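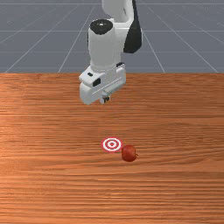 8월 9일이 되기 전에 꼭 올리겠다고 해 놓고 결국 2026년 8월 9일에야 올립니다. 기다려 주신 분들께 죄송하고, 또 고맙습니다!

Drandlow는 저희 공동 작업실 한구석에서 6월부터 만지고 있는 탁상용 로봇 팔 프로젝트예요. 이름은 Aileen Soriano 씨가 지었는데, 무슨 뜻이냐고 물어도 웃기만 하시네요. 실제 팔을 책상에 볼트로 고정하기 전에 시뮬레이션에서 먼저 충분히 움직여 보자는 것이 처음부터의 약속이었고, 그래서 이 갤러리도 렌더링 화면으로 시작합니다.

## 시뮬레이션 작업대

**사과와 과녁.** 나뭇결이 가로로 흐르는 상판 위에 빨간색과 흰색 과녁을 놓고, 바로 옆에 빨간 사과를 눕혀 두었습니다. 꼭지까지 달린 사과라 괜히 정이 가요. 흰 팔은 아직 상판 위로 떠 있고, 손가락 사이에는 아무것도 없습니다.

과제는 말로 하면 간단해요. 사과를 집어서 과녁 한가운데에 내려놓기! 그런데 둥근 물건은 놓는 순간 굴러가 버리기 일쑤라, 마찰 값을 바꿔 가며 지금까지 814번을 돌렸습니다. 처음 500번은 거의 연습이었다고 봐 주세요(로그를 다 읽어 주신 Aileen 씨, 정말 감사합니다).

나무 질감은 제가 우겨서 넣은 거예요. 작업실의 진짜 책상이 나무라서 화면도 비슷해야 마음이 편하더라고요. 회색 격자 바닥은 기본값 그대로 두었는데, 거리 가늠하기에 좋아서 당분간은 바꾸지 않을 생각입니다.

다음에는 손목 각도를 65도까지 기울여 보고, 그리퍼가 내려오는 속도도 조금 늦춰 보려고 합니다. 설정 파일은 작업실 공유 폴더의 Lirenura 항목에 넣어 두었으니, 궁금하신 분은 편하게 열어 보시고 고칠 점이 보이면 메모도 남겨 주세요.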